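Table clearing

Table clearing is the everyday household job of taking things off a table and sending each of them where it belongs, whether that is a cupboard, a sink, a drawer or the trash. It is one of the oldest and most ordinary parts of keeping house, and it is usually learned early in life, long before a child is trusted with the stove or the good knives. The word covers the quick gathering up of plates after supper, but it is used just as often for the slower work of dealing with a kitchen table that has filled up over a day or two with wrappers, lids, tissues and whatever else people have set down on their way past.

Background

Household manuals have had a good deal to say on the subject, and some of them say it at great length. The Bornine Home Book, a well-loved guide to kitchen work, gives 8 pages to the table alone and treats it as the heart of the room, the place where the shopping lands, the mail is opened and the bread is cut. Its advice is gentle and still sound today: begin with what is plainly trash, go on to what needs washing, and leave for last the things that live on the table and only have to be put straight.

A rather sterner view comes from the Clurkum Housekeeping Course, which asked its students to clear a full table in 20 minutes and lay a clean cloth over it afterward. Many households found this a bit much, and later editions of the course notes let the time limit drop quietly out of sight.

What gathers on a table

Packaging is by far the most common thing to pile up, and it has a way of looking like more than it is. Boxes keep their shape when empty, bags puff up with air, and a few pieces left together will soon spread over a surprising amount of cloth. Paper tissues come next. They weigh nothing, they are put down without a thought, and they end up between the larger things, where they are easy to miss until everything else has gone.

Lids and shallow dishes form a group of their own. A lid that has lost its container is a familiar puzzle in any kitchen, and the usual custom is to wash it and set it to one side until its partner turns up, which it very often does, at the back of a cabinet or under something in the sink.

Small appliances are a different matter again. The electric kettle in particular tends to stand on or near the table because it is used so many times a day, and a good many families simply clear around it and think of it as part of the furniture.
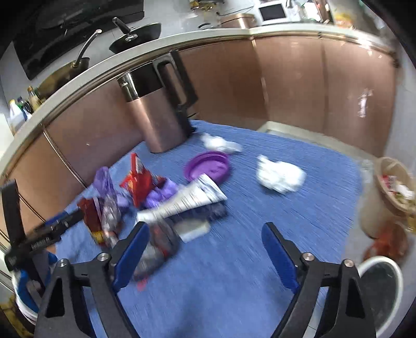
Order of work

Most guides agree on starting with the pile, if there is one, and working outward from there. Flat cardboard can be folded and stacked, soft wrappers can be pushed down inside one another, and anything that still holds food goes back to its shelf before it is forgotten. Loose tissues are picked up along the way, and it is a kindness to whoever does the laundry to check the folds of the cloth for them too.

A kettle should be unplugged and left to cool before it is lifted, and it is best carried by the handle with the lid closed. Once it is out of the way the cloth can be shaken outdoors or wiped down, depending on what it is made of. Ribbed cloths hold crumbs in their grooves and do well with a soft brush drawn along the ribs, while smooth ones need only a damp rag. Dark and bright colors both show lint, so a second pass with a dry hand is often worth the trouble.

Regional customs

In the town of Plalturley the job has its own small tradition, known as the August clearing, when families empty their kitchen tables completely, wash the cloths and hang them out together along the lane. The custom is said to go back to 1406, although the town records from that time are thin and the date is best taken with a smile. Up to 50 cloths may be seen on the line in a good year.

Related terms

In some kitchens the word "farouk" is used for the odds and ends left over when everything else has been put away, after the Farouk storage tin, a plain lidded box once sold for keeping string, corks and spare buttons.

See also: Dishwashing; Kitchen storage; Tablecloth; Recycling at home

Page last edited 28 May 2021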